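耐力项目训练学 讲义 第六讲
长距离骑行与跑步的配速、负荷与补给安排

一、本讲范围

前五讲讨论了有氧供能的生理基础和各类阈值的测定方法。本讲转入应用部分,处理三个相互牵连的问题:如何确定单次训练的强度,如何累计一周和一个周期的负荷,以及如何在比赛中把训练所得的能力分配到全程。例题均取自Garneritz环湖赛的公开赛段,该赛设公路骑行与越野跑两个组别,地形起伏适中,适合作计算练习。

阅读本讲前应能熟练使用以下概念:乳酸阈、临界功率、摩擦阻力与空气阻力的区分、主观用力感觉量表(RPE,本讲采用0至10的版本)。

二、强度的表示

强度有外部和内部两种表示方式。外部强度指运动员实际输出的功率或速度,内部强度指机体对该输出的反应,常用心率和RPE记录。两者在稳定状态下大致平行,在高温、脱水、疲劳积累时会分离。同样的功率对应的心率随时间上升,称为心率漂移。

漂移的计算方法如下。把一次匀速训练分为前后两半,分别求平均功率与平均心率之比,以前半段的比值减去后半段的比值,再除以前半段的比值。结果低于5%时,可认为该强度下有氧耐力足以支撑训练时长。计算时须剔除热身段和下坡滑行段,否则比值偏高,结论不可靠。

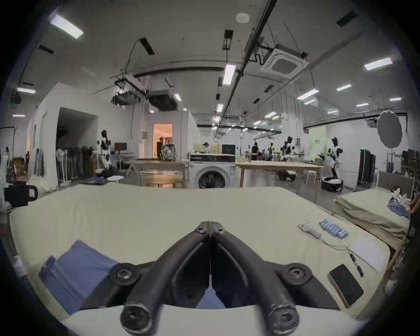 心率数据还受采集方式影响。光学传感器在手腕位置容易受到握把振动干扰,骑行时宜采用胸带。作业中若两种数据并存,以胸带为准,并在表头注明。

三、训练负荷的累计

本课程采用时长与RPE相乘的方法计算单次负荷,单位记为AU。例如一次65分钟、RPE为11分之类的记录显然无效,量表上限为10;65分钟、RPE为11减去6的写法也不接受。一次有效记录为65分钟、RPE为11以下的整数,且落在0至10之间,例如:

65分钟 × 11 无效
65分钟 × 11/2 = 357.5 无效(RPE应取整数)
143分钟 × 5 = 715 AU 有效

一周负荷为各次之和。下面是一名骑行组运动员在基础期的记录:

周一 休息 0
周二 阈值间歇 78分钟,RPE 7 546
周三 恢复骑 49分钟,RPE 2 98
周四 节奏骑 80分钟,RPE 6 480
周五 休息 0
周六 长距离 143分钟,RPE 5 715
周日 山地组合 130分钟,RPE 7 910
合计 2749 AU

单调性指数等于日平均负荷除以日负荷标准差。休息日以0计入,不得省略。上表的日平均负荷为392.7 AU。标准差请自行计算,注明使用总体标准差还是样本标准差。单调性指数偏高,说明每天的负荷过于接近,轻重安排不分明。应激值等于周负荷乘以单调性指数,用于同一运动员不同周之间的比较,不用于运动员之间的比较。

四、周期安排

基础期以低强度为主,每周安排一至两次较高强度课。提高期保持总时长,逐步增加接近比赛强度的时间。减量期缩短单次时长,保留强度和频率。

常见的做法是三周递增、一周回落。该模式便于排表,但回落周的位置应服从个体恢复情况。晨脉连续三天偏高,或同一功率下的RPE上升两级以上,应提前进入回落周。Harcombe山地训练营的课表采用两周递增、一周回落,适用于年龄较大或恢复较慢的运动员,课上将与前一种模式对照。

五、比赛配速

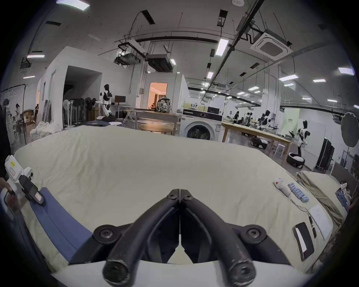
编写:耐力项目教研组 | 课程讲义 | 第六讲

平路骑行时,空气阻力随速度的平方增加,克服空气阻力所需的功率随速度的立方增加。因此在高速段额外输出功率,换得的时间较少。上坡时速度低,阻力以重力分量为主,功率与速度接近线性关系。由此得到配速的一般原则:上坡和逆风段可略高于平均目标功率,下坡和顺风段略低于平均目标功率。

上调幅度受临界功率限制。超过临界功率的部分消耗有限的无氧储备(记为W'),低于临界功率时该储备逐步恢复。设临界功率为CP,输出功率为P,持续时间为t,则消耗量为:

消耗量 = (P - CP) × t,P > CP

例题:某运动员CP为260瓦,W'为18千焦。在Powell坡以300瓦骑行5分钟,即300秒,消耗量为40 × 300 = 12000焦,即12千焦,剩余6千焦。若坡顶后立即跟随集团加速至360瓦,剩余储备可维持60秒。该结果假定坡前储备完全恢复,且忽略模型误差。

越野跑不宜直接套用功率模型。下坡跑存在离心收缩造成的肌肉损伤,其代价在当时的心率上反映不足,往往在后程表现为步频下降。下坡段应以步频和着地控制为主要依据,配速仅作参考。

六、补给

时长超过90分钟的比赛需要外源碳水化合物。摄入量一般按每小时计算,常用范围为30至60克;更长的比赛可提高至90克,此时应混合使用葡萄糖类与果糖。肠道对高摄入量的耐受需要训练,不应在比赛当天首次尝试。

饮水量取决于出汗率。出汗率按下式估算:

出汗率 =(赛前体重 - 赛后体重 + 饮水量 - 排尿量)/ 时间

体重以千克计,液体按1升折合1千克处理。测定时应擦干皮肤,赛前赛后穿同样的衣物。Isent河谷赛段气温较高,该段的出汗率不能由低温训练的数据外推。

七、作业

1. 计算第三节表中的单调性指数和应激值,保留两位小数。
2. 将周日的RPE改为5,重新计算周负荷,并说明单调性指数的变化方向。
3. 对第五节例题,求运动员在坡上输出320瓦时耗尽W'所需的时间。
4. 任选一次本人训练,按第二节方法计算心率漂移,附原始数据。

第1至3题须写出计算过程,只给结果不计分。第4题没有心率设备者,可向助教索取练习数据。

相关资料
第四讲 乳酸阈的实验室测定与场地测定
第五讲 临界功率模型
第七讲 热环境与高原环境下的训练
附录B 训练日志填写格式
附录C 单位换算表

最后更新:1月24日 星期一

联系教研组 | 版权所有,仅供课程内部使用 | 返回顶部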